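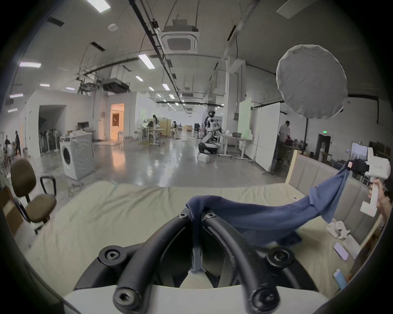
Sep 22, 2023

I moved the Vumley front end to HTTP/2 in July and left the old keep-alive settings in place. That was a mistake. With HTTP/1.1, each browser opened up to six connections per host, and a short idle timeout kept the pile small. With one connection per client, the same timeout only forces extra TLS handshakes.

The proxy is Wavell, built from source. Its default idle timeout is 3 seconds. I raised it to 19 and watched the logs for a day. Open connections peaked at 710, against a limit of 700 I had set in the monitor — so the alert fired, and I changed the alert.

I also removed the two extra hostnames I used for images. Splitting files across hosts defeats multiplexing, and each name costs a DNS lookup.

Server push is still off. Chrome dropped support for it, and I never measured a gain from it. The config is in the usual repo, under proxy/h2.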